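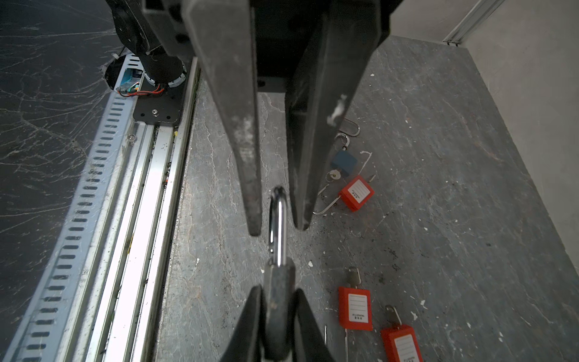 Padlock handling between two grippers, Penwood test bay.

Call for participants: working group on lockout practice for robot cells

Mekach is seeking 12 people to help draft and trial a code of practice for isolating and locking out small robot cells. The draft covers arms mounted on linear rails, shared work areas, and tasks where one gripper passes an item to another.

The first draft has 41 clauses and was put together by Mekach and Citora from site procedures already in use. Several clauses conflict. The worst of these concern who holds the key when two trades are working on the same cell, and whether a lock placed by a machine can ever count as a personal lock. The draft currently says it cannot.

What participants will do
Read the draft and return written comments on a numbered form.
Attend two trial sessions at Penwood – travel within the state is paid.
Apply and remove locks under the draft procedure while an assessor records each step.
Check the wording on lock labels and tags for plain English.
Vote on the final text in September.

Who should apply
We want maintenance fitters, electricians, cell programmers and safety advisers with at least two years of recent site work. Operators without a trade licence are also welcome. You must be able to kneel and work at floor level, and you must hold a current site induction or be willing to complete ours. Experience with group lockout boxes is useful. Employees of lock manufacturers may comment on the draft but may not vote.

Payment
Participants receive $600 for each trial session and $200 for written comments. Employers releasing staff during paid hours may claim the fee instead.

How to apply
Send a one-page summary of your work history to the Mekach standards desk, quoting reference 2941. State which cells you have isolated and which procedure you followed. Applications close Jan 31, 2024. Late applications will be held for the Greco site trial, which has a separate intake.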